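School bag packing FAQ

Flurstead After-School Club, last updated 10 June 2025

Same questions every term so putting them all in one place. If yours isn't on the list ask Naima Bennani at the front desk.

What does my kid need in the bag?
Pencil case, water bottle, snack, reading book. One marker pen, black. That's it. No toys please.

Why black?
Name labels and poster work. Colors we have plenty of, in the art cupboard.

Does it have to be a certain brand?
No. Cloveo is what the shop in Ruslow carries, any other is fine. Needs a cap that clicks shut.

Where does the marker go?
Front pocket or pencil case. Not loose in the main part, it sinks to the bottom and the cap works off. Pack it last, lay the bag on its side if thats easier for small hands.

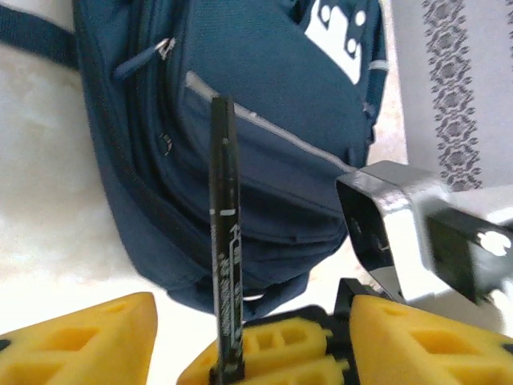 Black marker, navy backpack.

Marker leaked in the bag. Now what?
Empty everything out first. Blot, dont rub. Rubbing alcohol on a white cloth, test a hidden spot. Old stains may not come out all the way. Do it over the sink and keep the bag off rugs, blankets, anything pale and fluffy.

Can I put the backpack in the washer?
Check the tag. If it says OK: cold, gentle, pockets empty and unzipped, inside out. Air dry. Dark ones bleed a bit the first time so wash alone.

What size bag?
17 inches tall is plenty for the older group. Smaller for the 5 and 6 year olds, a big one drags on the floor.

Do I label everything?
Yes. Bag, bottle, pencil case, coat. Initials on the marker too, bit of tape around the barrel works.

Marker dried out already?
Cap was off, most likely. Store it flat. We keep a few spares but they go fast, so send a new one when you can.

My kid lost the whole bag
Try the hooks by the side door, then the lost and found box. Box gets emptied end of October, anything without a name goes to the thrift store.

Can bags stay overnight?
No, room gets used in the evenings. Everything goes home.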